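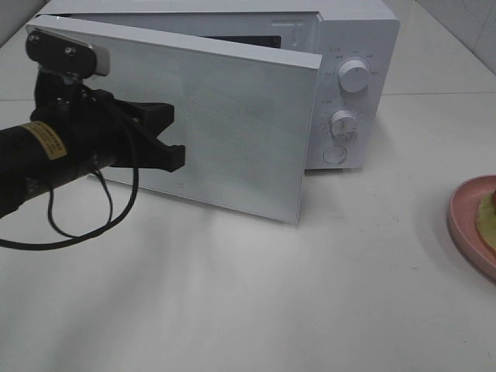 Udenville Allotment and Garden Club - Members' Forum

Board: Seeds and Soil
Topic: Sterilizing compost for seedlings, is it worth it?

tahmineh_h
Posted 2020-01-25
Good evening to all. Last January I lost almost two full trays of tomato seedlings to damping off. The stems became thin at the soil line and they fell over, first one corner and then everything. This year I want to treat the compost before I sow. My sister does it in the microwave, in a covered glass bowl, and lets it cool with the lid on. Has anyone here compared this with the oven? I sow 120 cells, so it is not a small quantity of compost for me.

Plot2_Gerda
I used the oven for years. Damp compost in a deep dish with foil over it, and a meat thermometer in the middle. The smell stays in the kitchen until the next day and my husband goes out for a walk.

NSafavi
I do not agree with treating it at all. Good fresh seed compost has living things in it that compete with the bad fungus. If you kill everything, the first spore that lands has the whole tray to itself. Damping off is from too much water and no air. I water from below, and I take the tray out of the water when the surface changes color.

tahmineh_h
Nima, I also watered from below and it still happened. But it is true that I kept the plastic cover on for very long.

NSafavi
Then I think it was the cover. Take it off when the first ones come up, do not wait for the slow ones.

beanpole
Nima is right about the cover but wrong about the compost. The bag I bought last winter was full of small flies before I even opened it properly. Heat solved that. I do small portions in the microwave, always moist, never dry, and no metal tags left in the bowl.

Plot2_Gerda
What temperature do you get to? I was told to stop before 100 Celsius because too hot makes the compost bad for roots.

beanpole
I never measured. I stop when it steams well.

NSafavi
"Steams well" is not a temperature - sorry, but this is how people cook their compost and then blame the seed.

tahmineh_h
I will divide it. Half of the cells with heated compost, half with the same bag untreated, the same variety, and no cover after they come up. I will write here in spring which half is standing.

Plot2_Gerda
Please label them better than I do.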